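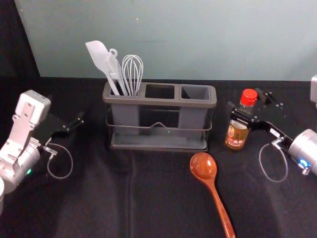

Two-arm kitchen station, Robotics Studio, Plestholm College.

Senior engineering students at Plestholm College have reached the midpoint of their capstone project, in which a two-armed robot is being programmed to handle common kitchen items at a shared counter. The College confirmed the milestone in its progress report to the Faculty of Applied Technology, dated Apr 22, 2021.

The project, named Orkavden by the students, is a required component of the final-year program. Teams are asked to select a household task, define it in writing, and demonstrate it before an external panel. The Orkavden team chose cooking preparation. The task list includes picking up a bottle by the neck, returning a utensil to the correct compartment of a caddy, and passing an item from one arm to the other.

"The students were advised to choose objects of varying shape and colour, and they have done so," said Mwanaisha Mollel, who supervises the capstone stream. "A whisk and a bottle make quite different demands on the same pair of fingers."

The team has logged 1,267 attempts so far. Of these, 461 were set aside during review, most often for incomplete records. The remainder will be used to train the control software, which the students have written on top of Triter, the College's in-house teaching platform. 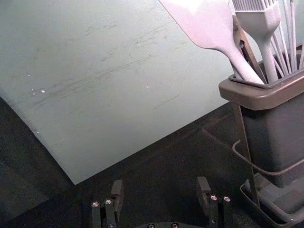

Gripper fingers open beside the utensil holder, as seen by the wrist camera.

Each attempt is recorded from several viewpoints. Lachlan Kereama, the student responsible for data, told the Faculty that the wrist view has proved the most useful for the final few centimetres of a grasp, while the wider views are used to plan the approach. Labelling of the recordings is shared among all 6 members of the team and is checked by a second student before any file is accepted.

Rhydian Beddoe, who leads the mechanical work, reported that the finger tabs have been redesigned twice since October. The current version is intended to hold narrow handles without twisting. A further revision is under consideration, subject to the availability of the College's machine shop.

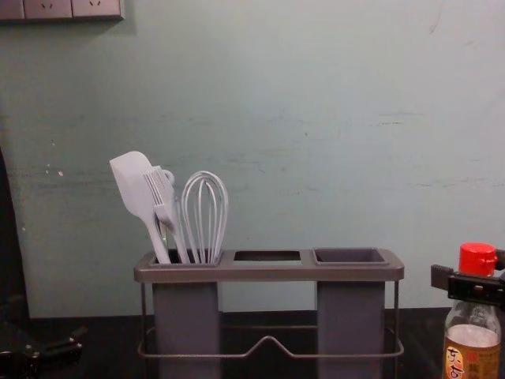 Plestholm College | Department of Mechatronics | Assistive Robotics Club

The Assistive Robotics Club, which is open to students in all years, provides bench space and peer instruction to the capstone teams. Club members have assisted the Orkavden team with cable routing and with the written safety procedure for the station. Under that procedure, two students must be present whenever the arms are powered, and one of them must remain at the stop control.

Sebastian Bratu, club president, said junior members would be invited to operate the station under supervision before the end of term. Places are limited to 5 per session. Members wishing to take part must first complete the workshop induction and should register at the department office.

The external panel will be chaired by Jeferson Lacerda of Falcão, an automation firm that has reviewed capstone work at the College in previous years. Teams will present a live demonstration and a written report, and will be assessed on reliability, documentation and the clarity of their test method. The order of presentations will be posted outside the Robotics Studio once the examination timetable has been approved.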